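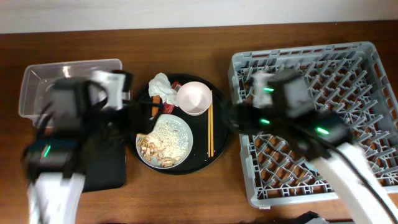 What happens to the people in a canteen dish room when the sorting of returned trays is automated? At the site studied here they kept their posts, but their hours moved from the tray table to loading, checking and fault clearing, and the pace of the shift was set by the cell.

4.2 Changes to the work of the tray station

Figure 3. Tray-clearing cell with two arms. The round tray lies between a clear plastic bin and a grey dish rack, and holds a plate with rice and other food on it, a bowl, chopsticks, a paper napkin and a red wrapper or packet.

The Westwood canteen is run by Brorkska, which put the cell into service in November. Before that date each returned tray was cleared by hand by one member of staff, who scraped, sorted and racked in a single pass. The cell takes over the sorting and racking of items from a tray set down between the bin and the rack (Figure 3). Bringing trays to the table, swapping full racks and emptying the bin remain manual tasks.

We logged 3,827 trays over 17 shifts. Two authors (Quintana and Altıntaş) coded every manual intervention from the shift log, and MacLeod settled the cases on which they differed. An intervention was recorded whenever a member of staff reached into the cell, paused it or removed an item that had been left on the tray. Planned rack swaps were coded separately and are not treated as interventions in what follows.

Most interventions concerned small or soft items. Napkins that had stuck to a plate were a frequent cause, as were chopsticks lying against the side of a bowl. Leftover rice was a different kind of problem. It seldom stopped the cell, but grains reached the rack and had to be rinsed off before the rack could go into the washer. Staff did not report this as a fault during the first shifts and it is therefore under-recorded in the early part of the log.

Interviews were held with the staff of both shifts. Yvette Lemieux, the shift lead, described the main change as one of attention: "Before, I looked at the tray. Now I look at the arms and I listen for it stopping." Other staff said that their wrists were less sore at the end of the day. The same staff said that they spoke less to one another, as the rack swap and the tray feed are done at opposite ends of the table.

Job titles and pay grades were not changed during the study. Fault clearing was added to the duties of the post without a matching entry in the training record, and 2 members of staff asked for this to be put right. Brorkska has since added a short course on safe pausing and restart. Its effect on the rate of interventions falls outside the period logged and is not considered in Section 5.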